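**Spouse deployed, car parked for 175 days – what to do with battery and tires?**

Posted in Deployment & Home Front, 18th October

My husband left in August and his sedan is in our driveway in Gutham. He is due back after 175 days in total. I have my own car and don't want to drive both. I started his once, let it idle for 10 minutes and shut it off. Last night the dash lights came on but the engine only clicked. There is no outlet near the driveway. I would like to know whether to pull the battery or keep starting the car, and what to do about the tires. I also have a power of attorney, but it is a general one, and I don't know if it covers the registration, which runs out before he gets home.

– siriwan_home

**burndale_garage**

Idling for 10 minutes is worse than leaving it alone. Starting takes a large draw, and at idle the alternator may not put it back. Either drive it 3 times a month, long enough for everything to get fully warm, or take the battery out of service.

With no outlet, I would take it out of service:

1. Write down the radio code if there is one. Unlock the trunk and check that you can open it with the physical key.
2. Disconnect the negative cable first, then the positive.
3. Bring the battery into a dry garage or utility space and charge it fully with a smart charger.
4. Top it up every month or so.
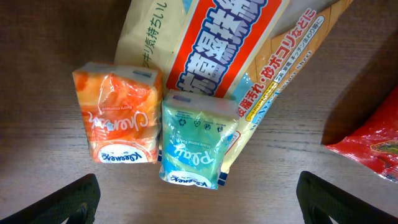
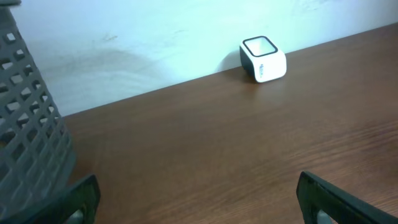

When you put it back, connect positive first and negative last. The clock and window settings will reset on most cars. Idle may be rough for the first few miles.

Tires: set them to the high end of what the door sticker and owner's manual allow, and roll the car half a wheel turn when you check on it. Flat spots from a few months usually drive out. Fill the tank before it sits, and leave the parking brake off if the ground is level – chock the wheels instead.

**sernville_67**

Just get a jump pack. Mine is three years old and works fine.

**two_moves_left**

On the registration: a general power of attorney may be refused at the counter. Our office in Sernville wanted a special one that listed the make, model and VIN. Call yours before you go. If they want the special form, he can probably sign one through the legal office where he is, but allow time for the mail.

Also call the insurer. Some will drop a stored car to comprehensive only. Ours would do that, but we had to put full coverage back before the car moved, including around the block. Check the loan terms too if there is a lien, as the lender may require full coverage the whole time.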